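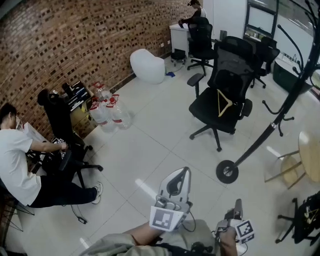

Noltero M2 Mesh Task Chair: Review After 21 Weeks on Tile

August 4, 2019

Category: Office seating
Price paid: $183 per chair
Sold by: Elico
Hard-floor casters: optional

The Noltero M2 is a mid-back task chair with a mesh back on a five-spoke base. We bought several for a tiled office in June of last year, returned the first batch over a fault in the gas lifts, and received replacements this spring. This review covers the replacements only.

The room matters to the result. The floor is cream tile, large format, with a glossy finish and thin grout lines. One wall is curved brick, so no desk sits flush against it, and people roll more than they would in a room with straight walls. There is no carpet and we do not use chair mats.

Assembly

Each chair ships in one carton. The base, gas lift and seat plate go together without tools. The back needs four bolts and the supplied hex key, which is too short to get a full turn once the armrests are on. Fit the back first. The instruction sheet has this in the wrong order. With a proper driver the second chair took half as long as the first.

Tighten the back bolts again after a week. On two of ours they had worked loose enough to produce a click when leaning.

Casters on tile

The stock casters are hard nylon and are the weakest part of the product. They roll too easily on glossy tile, to the point where the chair moves when you sit down, and they are loud over the grout. They also pick up grit and hold it against the floor. We found short scratches near the most used desk after the first month.

The optional casters from Betancur have a soft tread and fit the same stem. They raise the seat slightly and cut most of the noise. Grout lines can still be felt but no longer heard across the room. If your floor is tile or wood, order them with the chair and do not bother with the nylon set.

Back and seat

The mesh is firm and has kept its tension. It is a clear improvement over the padded chairs we had before, mostly in the afternoon, when the sun is on the floor. The lumbar bar is fixed in depth and adjusts only in height. Shorter users found it pushed too far forward at the lowest setting.

The seat is adequate for a full day. The front edge is rounded and does not press behind the knee. For work done leaning forward, such as handling small parts, the back gives no support at all and the tilt should be locked. Unlocked, the mechanism follows you forward and then drops back when you shift your weight.

The top edge of the back is narrow and slightly curved. Lanyards stay on it. Jackets slide off unless hung by the loop.

Height range

At its lowest the seat still suits a standard desk. It is too high for anyone working close to the floor, and for that a low stool is the better purchase. We use the Ploltura 607, a small wheeled stool, and it stores under a desk when not needed. It has no back and is not a substitute for the chair.

Cleaning

Dust shows on black mesh within days. A vacuum with a brush head clears the back. The base collects hair at the caster stems, and the casters must be pulled to remove it. They come out by hand with a firm tug.

Faults so far

One armrest pad has split along the seam. Elico replaced it after we sent a photo, with no return required. One lift sinks by a small amount over a working day. We are watching it and have not yet made a claim.

Verdict

A sound chair at the price with the wrong wheels. Buy it with the soft casters, keep the bolts tight, and check the lift during the warranty period. Users who need adjustable lumbar depth should look at the next model up.

Rating: 7/10

Reviewed by Tomoyo Furukawa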